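Edition sizes and the price of a print

Most group shows in Ivville now include at least one wall of editioned prints, and the numbers penciled under them have stopped meaning much. At the Lidesex annual I saw a digital print marked 14/2000. An edition of 2000 is a production run. The fraction tells the buyer nothing useful about scarcity, and it was priced as if it did.

The old limit was physical. A drypoint plate wears down, and the burr is mostly gone after a few dozen pulls. Rajitha Rathnayake, who prints on a rebuilt Nägeli press, stops when the line weight shifts and records whatever number she has reached. Her last edition closed at 269 because the plate was steel-faced. An inkjet file has no such limit, so the number is a choice, and the artist should say how it was made.

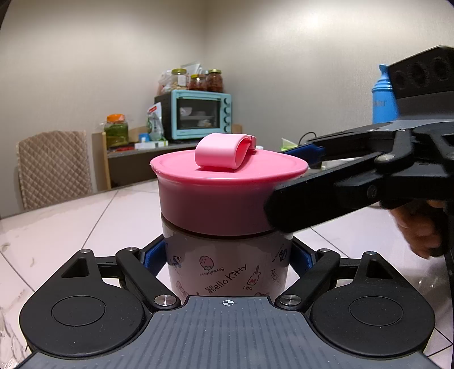
Hello Kitty container with a pink lid and strap handle.

Asanka Bhuiyan has argued that small editions shut out ordinary buyers. He has a point. A signed print at 200 dollars reaches people who will never pay for a painting. But price and edition size can be set apart from each other. An open edition, unsigned and sold cheaply, does the same job without the penciled fraction.

My larger complaint is with second states. The Gurkach portfolio was sold out, then reissued in July on a slightly different paper with the numbering restarted at one. The paper change was listed on the back of the sheet, in small type. Owners of the first set were not told.

Galleries could fix most of this with a label that gives the total count, artist's proofs included - and states whether the plate or file still exists.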